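Olton's recycling sort-out gets a second June

I spent most of a morning at the Olton sorting room last week and came home with one clear rule in my head: scrunch your foil. More on that in a minute, because the bigger news is that the town's June sort-out is coming back, and this time it's running the whole month!

If you missed it last year (I did, I was moving apartments), the idea is pretty simple. You bring in the kitchen stuff you never know what to do with, the takeout trays and greasy bags and baking paper, and you stand at a table and sort it yourself with somebody next to you who knows the rules. It takes maybe fifteen minutes if you don't get chatting. I got chatting.

Anqi Meng runs the tables, and she told me last year's event brought in 1347 bags of mixed household stuff, which was a lot more than she had shelf space for. A good chunk of it was foil. Pie pans, lasagna trays, the little ones that cat food comes in. Most people had been tossing them in the trash on the theory that anything with food on it is ruined, and that theory is wrong, at least in Olton. A quick rinse is fine. A bit of burnt cheese in the corner is fine too (I asked specifically).

"People scrub those trays like they're going back in the cupboard," Anqi told me. "Please don't. Wipe it, swish it, done."

Paper is where I came unstuck. I'd always put every scrap of it in the blue bin, crumpled or flat, food or no food. Olton wants clean paper only, and it wants it flat, because little balled-up bits slip through the screens at the plant and end up in with the glass. Anything greasy goes in the compost pail. So the brown bag from your bagel is good if it's dry and no good if the butter soaked through, and if you can't tell, hold it up to a window. That's her trick and I've been doing it all week, to the annoyance of everyone I live with.

Foil goes the other way around. Small flat pieces get lost, so you save them up and squash them together until you've got something the size of a fist. Trays can stay tray-shaped, dents and all. Don't stack them tight, and don't hide anything inside them! Anqi says they regularly find napkins, chicken bones and once a whole set of plastic forks pressed into the middle of a folded pan.

The room itself is nicer than I expected, too. Gray floor, white tables, chairs on wheels that you can scoot over if you don't feel like standing. There was foil out on the table when I was there, and paper too, so I got to look at two of my problem items side by side.

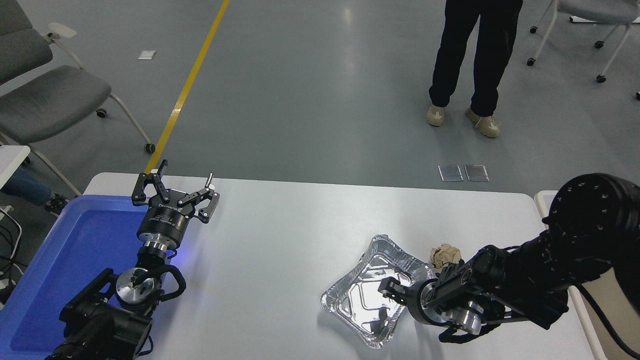

A foil tray and a small ball of tan paper on one of the white tables in Olton.

A few practical things. Doors open at 9 a.m. and you can drop in without signing up. Each household can bring up to 14 bags over the month, which sounds like loads until you look under your own sink. Jatitz, the hauler that picks up on our side of town, is taking the sorted foil and paper at the end of each day. The compost goes to Plondico, the community garden behind the old bus depot, and they'd like me to mention that they can't take anything with a shiny coating on it, even if the packaging swears it's compostable.

Glass, batteries and paint aren't part of this one. Those still go to the Xia Street drop-off, same hours as always.

The goal this year is 2000 bags. I said that seemed ambitious and Anqi laughed and said she'd be happy with fewer bags if they were sorted better, then handed me back my own one and pointed out a yogurt lid I'd missed. Fair enough.

I'm going again with the stuff from my garage, which includes a frankly embarrassing number of pie pans from the holidays. If you're going too, bring your bags open at the top so they can see in, and wear something you don't mind getting a little sauce on. There's a sink by the door and plenty of towels.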